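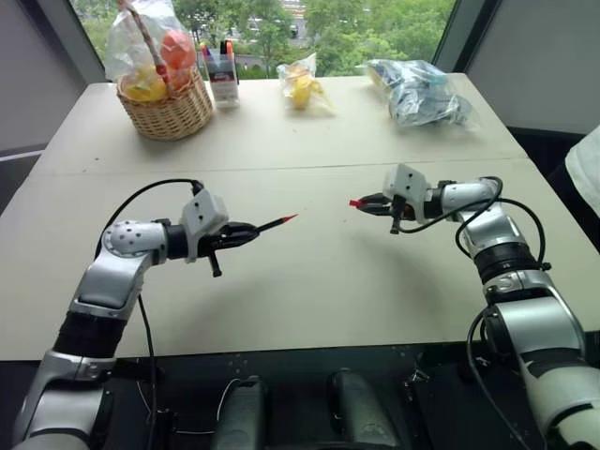 Stifte pflegen ist bei mir eine Sache von wenigen Minuten, und ich mache das immer am grossen Tisch vor dem Fenster, weil ich dort die Farben am besten beurteilen kann. Der weisse Stiftehalter mit den bunten Filzstiften bleibt hinten stehen, gleich neben dem Obstkorb – so habe ich vorne Platz, um mir einen Stift nach dem anderen vorzunehmen, wie den schwarzen mit der roten Spitze. Die Anleitung gilt für das ganze Prirnico-Set, egal ob ihr die kleine Packung oder die mit 50 Farben habt.

4.2 Stift öffnen und prüfen

1. Legt ein Blatt Schmierpapier unter. Ich nehme die Rückseiten alter Kursunterlagen aus Olten, davon habe ich noch einen ganzen Stapel!

2. Haltet den Stift waagrecht und zieht die Kappe gerade ab. Bitte nicht drehen, die Kappen haben kein Gewinde.

3. Malt ein paar kurze Striche. Kommt die Farbe blass, den Stift verschliessen und über Nacht mit der Spitze nach unten hinstellen.

Hinweis: Eingetrocknete Spitzen lassen sich mit der Zange herausziehen und umdrehen. Beim ersten Mal habe ich mir dabei die Finger knallrot gefärbt, also zieht lieber Handschuhe an.

4.3 Stift wieder verschliessen

Wer die Kappe schräg aufdrückt, quetscht die Spitze (ist mir mit dem teuren Goldton passiert, sehr ärgerlich). Kappe und Stift sollen auf einer Linie liegen, eine leichte Neigung macht nichts aus. Haltet beides frei über dem Tisch und stützt nichts auf der Platte ab.

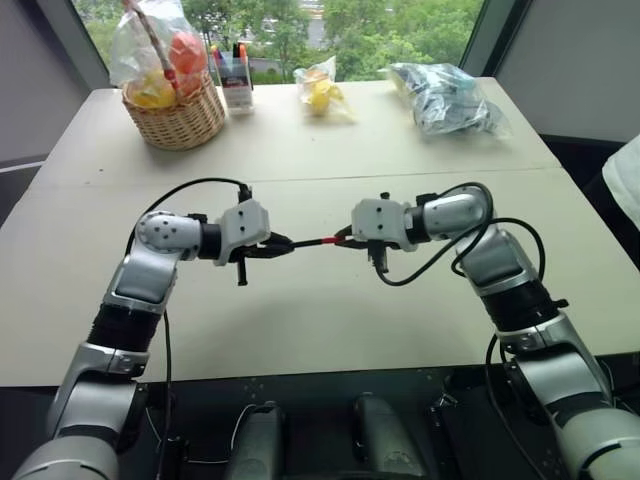 4. Schiebt die Kappe langsam auf, bis ihr ein Klicken spürt. Kein Klick? Dann noch einmal abziehen und den Rand mit einem trockenen Tuch auswischen.

Achtung: Kappen gehören nicht in Kinderhände unter drei Jahren – auch die grossen nicht.

5. Stellt den Stift zurück in den Halter, Kappe nach oben. Ersatzkappen bestelle ich bei Korbridge unter der Nummer 3734, die passen auf alle Farben ausser auf die extrabreiten.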